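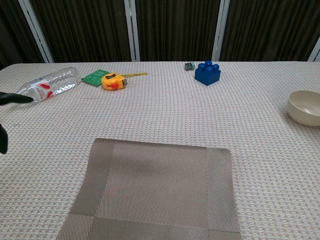
A woven placemat on a waffle-textured tablecloth

Home | About us | Services | Catalogue | Rates | Contact

About Adiseck

Adiseck prepares television comedy and drama for repeat broadcast and streaming. We check, repair, subtitle and document finished episodes so that a channel can schedule them without further work. We do not make programmes and we do not own any. Our clients are rights holders, small distributors and channels that buy older series in bulk.

The company was set up by Hamish Baird and Raphaël Brunet, who had worked together in the transmission department of a regional channel. Baird handled technical review and Brunet handled subtitles. Both roles remain as they were, although each now has a team under it.

What we do

Work is divided into three stages. A series may enter at any of them.

Technical review. Each episode is watched in full, at normal speed, by one person wearing headphones. Faults are logged by timecode and graded. Grade 1 faults prevent broadcast, grade 2 faults are repaired where the budget allows, and grade 3 faults are recorded only. Studio sitcoms need particular care with sound: the audience track was often mixed at a different level from one recording block to the next, and modern loudness limits make the change easier to hear.

Versioning. Many half-hour comedies were cut for a slot that no longer exists. We re-time episodes to the client's break pattern, replace captions and end credits where a contract requires it, and supply a list of every edit. Scenes are not removed for length without written approval from the rights holder.

Subtitles and records. English subtitles are written from the finished sound, never from the shooting script. Laughter is marked only where a character reacts to it or pauses long enough for a viewer to wonder why. Cast, writer and music details are checked against the on-screen credits and entered in Clavik, our episode database.

Clavik

Clavik began as a shared spreadsheet and was rebuilt as a database when the spreadsheet became too slow to open. It holds one record per episode, with separate fields for original transmission order, production order and the order used on any home release. The three often differ, above all in first series, where a pilot may have been recast or held back. The database contains 2,226 episodes, of which 1,790 have completed all stages. Clients have read access to their own titles.

Stovex and Cheema

Two other names appear on our paperwork. Stovex is our storage service, which keeps masters on tape at two sites – one copy is never moved while the other is in use. Cheema is the subtitle office we took over from its retiring owner. It still trades under its own name and accepts work directly, including single episodes.

Working with us

New clients are asked to send one sample episode before a full series is quoted. The sample is reviewed without charge and the fault log is yours to keep. Quotations are based on running time and on the condition of the sample – not on the age of the programme. Delivery dates are confirmed once all episodes have been received and opened.

Questions about review and versioning go to Hamish Baird. Subtitles, Clavik access and Cheema bookings go to Raphaël Brunet.

This page was last revised on Tuesday, July 23, 2024.

We use cookies to remember your settings and to count visits. Accept | Manage choices

© Adiseck | Contact | Privacy | Back to top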